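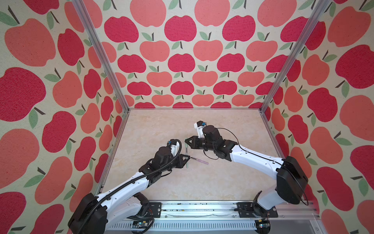
Divgate is a test bench for comparing robot grippers on small objects. It was built in Prundbridge by the engineer Jitendra Bisht and is used by the company Fondero. The bench has two arms on one common rail, and each arm carries a parallel gripper and a small camera near the wrist.

Test method

The usual objects are markers and pens. They are put on the table in no special order, and the arms must pick them up, hold them upright or bring them to the other gripper. One series has 30 trials for each pair of fingers.

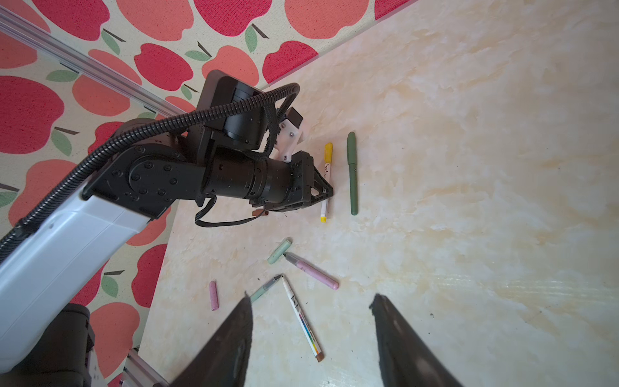
Caps are considered more difficult than whole markers, as they are short and can roll away. For this reason the results for caps are kept in a separate table.

Comparison of fingers

The first comparison had 502 trials. The Darko controller was used in all of them, so only the fingers were changed. Narrow fingers did better with pens, and wide fingers dropped fewer caps.

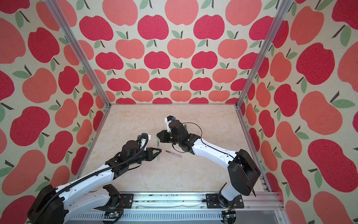
This page was last changed in November.

See also

Parallel gripper
Wrist camera
Two-arm handover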